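Equipment Planner / Buyer, Handheld Grippers and Arms — Jestora

Fixed term, 18 months, full time. Start in December if we can manage it, January if we can't.
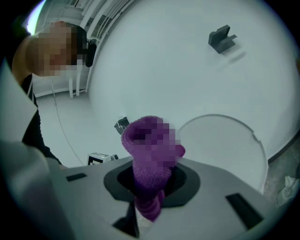 What does the planner do all day?
Keeps the equipment list honest, gets quotes, works out what we can afford this quarter and what has to wait, and chases whatever is late. About half spreadsheet, half phone and email. Some carrying of boxes.

Who we are

Jestora collects handling data for companies that build household and warehouse robots. Small team, two floors over the old Heiskanen print works. People pick things up with handheld grippers, we record it, clean it, pass it on. We are growing quicker than our purchasing can cope with. Right now buying is done by whoever shouts first and that has to stop before the next budget round.

Why the job exists

Next year we go from one collection room to three. Rooms two and three are rented already and need kitting out from zero. Ovum, our biggest project, needs 10 handheld grippers working at the same time with spares on the shelf. Florell, the second project, wants fixed arms, and those have long lead times and want a deposit up front. Somebody has to put all that in one plan with dates and money on it. Lenni Niskanen has been doing it in the evenings and would like his evenings back.

What you'll do

Build the equipment plan for all three rooms: grippers, arms, mounts, headsets, cables, storage, lights, spare fingers, the lot
Get at least two quotes for anything over 100 euros, three for the arms
Work out cost per recorded hour, properly, with repairs in it. We have a figure now and no one trusts it
Decide lease or buy for the Florell arms and write down the reasons (one page, please)
Keep the stock list. It has 1339 lines at the moment and a good part of them are duplicates or things we threw out
Set up a replacement schedule for wear parts. Finger pads and cables go first, we always run out of both
Buy the handling objects too — soft toys, kitchen stuff, boxes, clothes. Cheap items but there are a lot of them and they wear out
Talk to the collectors before ordering. If a grip hurts the wrist after two hours we want to know before we have bought ten of it
Sit in on the monthly budget meeting with Hilkka Turunen, finance. Short meeting, she reads everything beforehand

What we need from you

A few years buying technical equipment of any kind. Lab, workshop, film, hospital, doesn't matter
Comfortable with spreadsheets past the basic sums
Able to read a spec sheet and ask the supplier the awkward question
Clear written English. Finnish helps with local suppliers but you can get by without
Used to prices changing halfway through

Nice to have

Any time spent around robot arms or motion capture
Import and customs paperwork
Leasing contracts
A driving license, the freight depot is out of town

You don't need to code. You don't need an engineering degree. Santeri Keskinen runs the hardware bench and will tell you what fits with what, you tell him what it costs.

First three months, more or less

Month one: go through the stock list, walk the rooms, sit in on some collection sessions, meet the suppliers we already use. Month two: draft plan and budget for room two, orders out for the long lead items. Month three: rooms one and two on the same schedule, room three costed. The lease or buy page for Florell is due by then as well.

Pay and terms

Pay follows our grade table, sent to everyone we call for a first talk, so you'll have it before you spend an afternoon with us. Full time, flexible start between 7 and 10 in the morning. Two days a week from home is fine once you know the stock. Lunch benefit, travel pass, occupational health. Trial period as usual. The contract may be extended if Ovum is renewed — we can't promise that and wont pretend to.

How to apply

Send a CV and half a page on one purchase that went wrong and what you did about it. No cover letter needed. If you have a planning sheet you built yourself and are allowed to share, send that too, with the prices blanked out.

Applications go to Gleice Quintana through the form on our jobs page. Questions about the work itself, ask Lowri Morris, she runs the collection rooms and will be your main customer. Best reached after 2 pm, mornings she is on the floor.

We read applications as they come in and may fill the post early. First talk is a half hour video call. Second is on site, with a small paid task: we hand you three real quotes and a budget that doesn't cover them. You get an answer either way, usualy inside two weeks.

Agencies, please don't call.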